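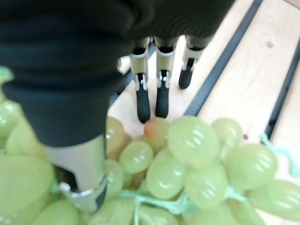
*Lucrezia Monti and Kamrul Fakir, Plulel control software group. Rev. 2023-06-01*

## 5. Tuning the grasp controller for clustered produce

Use this section after hand calibration is complete. Grape bunches are handled as one deformable object; the planner does not segment single berries.

1. Open the Mondal console and load the profile `cluster_soft`.
2. Set the control loop to 50 Hz. Leave the joint filter at its default.
3. Select the wrist camera as the source for the final approach and the head camera for everything before it.
4. Set the contact threshold to 2 N per finger. Fingers close independently – each one stops on its own contact event.
5. Set the grasp timeout to 3000 ms and save the profile.

**Note:** Glossy fruit skins produce bright highlights that the depth filter may reject. If holes appear in the cluster mask, raise `fill_radius` one step at a time and rerun the mask preview.

**Caution:** Do not raise the contact threshold to cure a slipping grasp. Check the stem mask first.

### 5.1 Two-arm operation 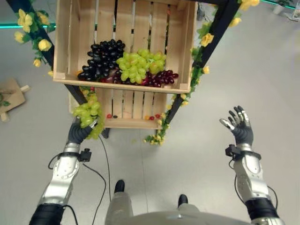
The idle arm is a collision object for the moving arm, including its open fingers. Enable `arm_mutual_check` before planning any motion near a display stand.

1. Import the stand model, with each crate as a separate body.
2. Add padding to the frame for garlands or other trim missing from the model.
3. Run the plan in preview, then execute at reduced speed.

If the planner returns `NO_PATH`, move the idle arm to its park pose and plan again. See section 6 for log export.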